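Notebook, Harine bench sim, unstacking by teleop
2026-10-04
Reading time: 5 min

Picking up where I left off: the hand controller mapping is finally not mirrored anymore (it was the yaw sign, of course it was the yaw sign) and I spent the whole session driving the arm through the two-cube task in sim. Teal on pink, take the teal one off, put it down on the mat, go home. Sounds like nothing. I was sweating by the third try!

Setup, for whoever reads this on the Getside end: the Stololeo build of the bench world, the long white mat, arm on the left, two-finger gripper, and Miranda doing the recording. I drive with the handheld controller in my right hand and keep my left on the keyboard for the clutch. Hold the clutch and the gripper follows my hand, let go and it stays where it is while I get my elbow back somewhere comfortable. I tried a foot pedal for the clutch a while back and hated it, because I press down with my foot every time I concentrate, so the arm kept waking up when I least wanted it to. Keyboard it is.

First batch was bad. I was treating the thing like a crane: up, across, down, very square, with a long pause at each corner while I thought about the next leg. Plays back okay, but the pauses are poison for training. The policy sees the same picture over and over with a zero action attached and learns to sit there. We had exactly that problem with the drawer task and I should have remembered. So I threw the whole batch out and started again with one smooth diagonal from the home pose down toward the stack, slowing down as I get near and never quite stopping until I close the fingers.

Depth is the hard part. From my view the fingers look like they're over the cube long before they really are, and more than once I closed on plain air behind the stack. What helped:

- Going slower than feels natural once the tips are lower than the wood strip at the back of the mat (on my screen, I mean)
- Scaling my hand motion down. I had 1 to 1 and it was way too twitchy, half speed feels much better
- Looking at the second camera before closing, every time, even when I'm sure
- Sitting down. I was standing for the first hour, silly

The other thing that bit me is grip height. If the pads come down too low they grab the bottom cube too, and the whole column goes up in one piece. Very funny the first time. The recorder will happily mark that as a success, by the way, since the only check is whether teal ended up above a certain height. Somebody (me) needs to change the check so pink has to stay on the mat. I've put it on the list.

I kept 21 demos out of the session. I'd like more, but my wrist was getting tired and the last few were sloppy, with little zigzags on the way down that I know I'd regret later. Better to come back fresh. The full set Getside asked for is up to 1,000, counting the jittered replays, so the hand-driven part doesn't have to be huge. It does have to be clean.

Stills from the session, with teal still sitting on pink in the first two:

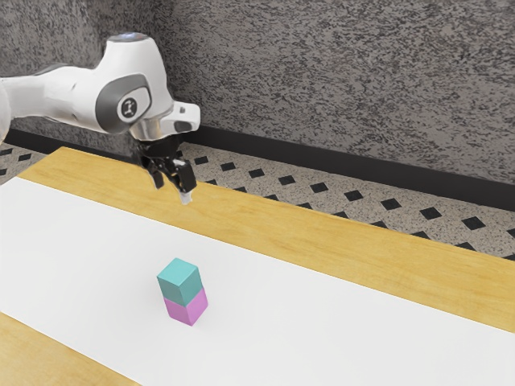
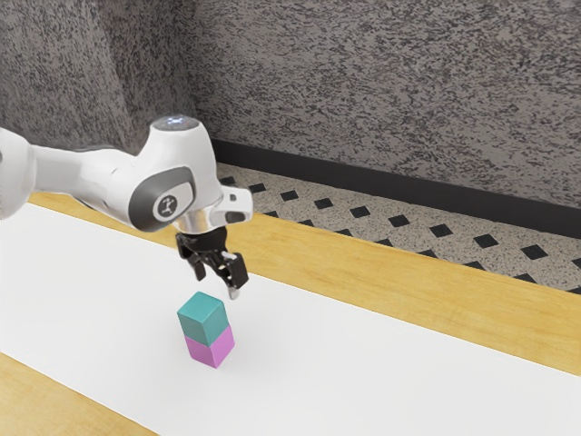
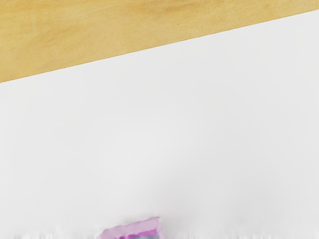
Okay, replays. I ran a handful of the keepers back through Miranda with the cube start positions nudged a little, and most of them hold up as long as the nudge is small. Past that, the left finger lands on top of the teal cube and shoves it off sideways. I think the fix is to re-anchor the last part of the motion to the cube pose and leave the early part alone. The early part is just travel anyway. Tried it by hand on 2 demos and both came out fine, so I'm going to script it properly.

Also need to decide what to do about the clutch gaps. Right now the log keeps running while I'm repositioning my elbow, so every demo has these dead patches in it even when my driving is smooth. Options: cut them out afterward, or stop logging whenever the clutch is up. I lean toward cutting afterward so we still have the raw file if we ever want the timing. Small catch, the cut leaves a tiny jump in the joint velocities at the seam. Probably harmless? I'd like a second opinion before I do it to everything.

Random notes before I forget:

- Gripper close is bound to the trigger and it's all or nothing. A half squeeze should mean half closed. Ask about the analog input
- Home pose is a bit far back over the mat, so the first second of each demo is pure travel. Could start closer in
- Controller battery drops off quickly when it's low and the arm starts to lag. Charge it overnight!
- File names still say "stack" and the task is UNstack. Rename before handing over

Tomorrow: fix the success check, write the re-anchor script, then another round of driving, seated, with coffee after and not before (shaky hands show up in the logs, I checked). If that goes well I'll swap to putting teal back on top of pink, which scares me a little, because letting go cleanly is fussier than grabbing. The pads seem to stick for a moment when they open and I don't know yet if that's contact settings or me pulling away too early.

Last updated: 2 days after first entry, fixed typos in the clutch section
Contact: Harine bench notebook | © Harine | Back to top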